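Minutes of the Merier kitchen cell meeting
November 10, 2021
Minutes by Tiina Hämäläinen

In attendance: Lavanya Warrier (chair), Petronella Tshabalala, Ludger Nolte, Tiina Hämäläinen. Apologies from Nokuthula Mabaso, who was at Dlamini arguing over the invoice for the last lot of finger pads.

1. Previous minutes
Accepted, with Ludger's objection to the word "tantrum" noted. It now reads "unplanned stop".

2. The dropped tray
Petronella took us through it. On the tray-carrying task the arm lifted, turned towards the shelves and let go in mid-air. The controller went on reporting a secure grip until someone pressed the stop button, by which time the tray had been on the floor long enough to be stepped over. No injuries. Ludger's coffee was lost and he asked that this be recorded.

The log shows the gripper motor holding its set current throughout. Petronella's view is that the pads slipped on the rim and the fingers closed on each other, and that the software, feeling a firm squeeze, was perfectly content. Lavanya asked whether it checks the finger gap at all. It does, once, at the start of the lift.
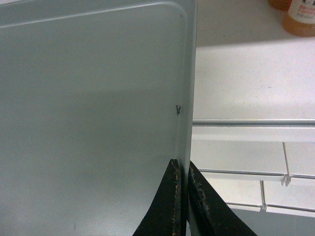
Fig. 1. Gripper fingers at the right-hand edge of the tray. Note wear on the inner edges of both pads.

Ludger said the pads are rated by Gristadeo for 2,000 grips. Tiina asked how many they had done. There followed a silence, then a discussion of whose job the tally had been. It was on a sheet taped to the old controller, and the old controller went back to Zenmont in March with the sheet still on it.

3. Whether to carry on meanwhile
Ludger would like to keep running at half speed, on the grounds that the pads have managed so far. Lavanya pointed out that they had not, which was why we were all in the room.

Petronella's larger worry is the turn past the shelving. A tray on the floor is a noise and a mop. Let go a little earlier in the swing, it goes into the drinks shelf, and several of those bottles are dark glass.

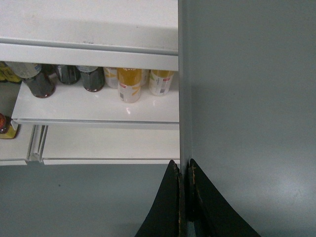

She wants the glass out before anything moves again, and plastic or cans only from then on. Ludger asked whether the arm would then be tested on anything that could break. Lavanya said that was rather the idea.

Agreed: no powered lifts until new pads are on and the gap is read all the way through the move, with a stop if it closes. Slow moves with an empty gripper are allowed, one person at the button and doing nothing else. "Nothing else" includes email.

4. Stop button
Petronella reported that it took longer than it should have to reach. The button was behind the door of the tool cupboard, which had been left open. The door is to come off. Ludger to find the right screwdriver, believed to be in the tool cupboard.

5. Actions
Petronella: gap check in the lift and carry routines, tested by pulling a piece of card out of the closed fingers.
Ludger: fit new pads; start a new tally, kept in the logbook and not on any object that can be posted.
Nokuthula: order 2 spare sets from Dlamini, invoice permitting.
Tiina: clear the glass, write up the incident form, stop using the word "tantrum".
Lavanya: tell the safety office before they hear it from the people downstairs.

6. Any other business
Ludger asked about the coffee. Not carried.

Next meeting once the pads have arrived.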